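Lorell cancels the wedding singer, keeps the wedding

Pop duo Lorell will marry each other in July after all, and they have decided to do their own singing. The pair confirmed the news to fans on November 16, 2020, in a post that ran longer than most of their songs.

Electro outfit Trevero had been booked for the reception, until the groom's half of Lorell heard their new single, Tramo, and recognized what he called “a familiar chorus.” Trevero say they wrote it first. Both choruses consist mainly of the word “tonight.”
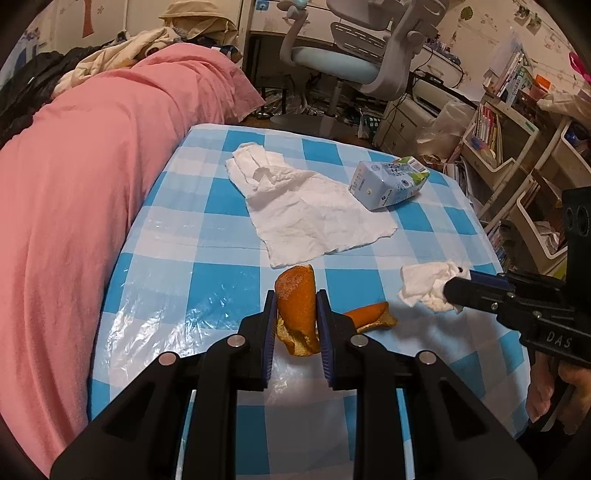
A guest list with opinions

The couple had planned on 400 guests and have now settled on 8, a number that does not include either manager. Fans can watch a livestream instead, with 2,000 tickets on offer and a souvenir tea towel for anyone who pays extra.

Trevero, suddenly free that weekend, have announced a show of their own in the same town. Their post had drawn 3,219 comments by lunchtime, most of them asking whether there would be cake.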